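The arm that is learning to make toast

Clementina Fonseca gets to the shared workshop in Clonstead at 8 on a Sunday, before the people with table saws arrive. Her bench is at the back, against the curtain.

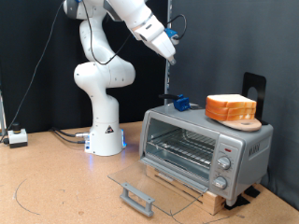
She has been trying to get a robot arm to make toast since April. The project is called Rokura, a name she picked because it was short and nobody else in the workshop was using it.

"People ask why toast," she says. "It's bread, a door, a rack and two knobs. Every one of those is a different problem, and I can buy more bread at the corner shop."

Fonseca repairs commercial dishwashers for a living and had never programmed an arm before this one. She bought it second-hand through Tramer, a dealer in used lab equipment, and spent the first month getting it to move to the same point twice. The toaster oven came later. So did the wooden block under it.

"With the oven straight on the table, the gripper had to come in too low and the wrist ran out of travel. I tried moving the base back, and then it couldn't reach the far end of the rack. Lifting the oven was easier than moving the arm. It took one evening and a saw."

The door was the hardest part. It hinges at the bottom, so the handle moves outwards as well as down, and her early programs pulled it in a straight line. The arm dragged the whole oven forward and then stopped itself with a fault. She now has it follow a curve made up of 7 points, which she found by guiding the arm through the movement by hand and saving each position.

"I did that 172 times, if you add up all the versions. I keep a notebook. A lot of the pages just say 'slipped'."

Bread brings its own trouble. Fresh slices squash and stale ones crumble, and a slice lifted from a stack often brings its neighbour along. She keeps the stack on a round board on top of the oven, so the trip from there to the rack is short. The gripper closes slowly and stops at a width she sets for each loaf. A new loaf means setting it again.

Has she had a proper run from start to finish?

"Two, with the oven cold. It opened the door, put a slice in and closed the door. I haven't let it do the whole thing with the heat on. When I do, I'll be sitting next to the stop button."

Her friend Paiva, who shares the bench rent, would like her to give up on the knobs and put the oven on a timer plug. Fonseca has thought about it. The knobs are smooth and round, and the gripper tends to slide off before they have turned far enough. She has tried rubber bands and a strip of bicycle inner tube.

"The timer plug would work. I'd still like to turn the knob."

She does not plan to sell anything or write it up, though she lends the notebook to anyone who asks. Next on her list is getting the slice out again without tearing it, and after that, tidying the cables.

By ten the first saw has started up and she has to raise her voice. She saves the morning's positions, writes down the loaf width and puts the notebook back in her bag.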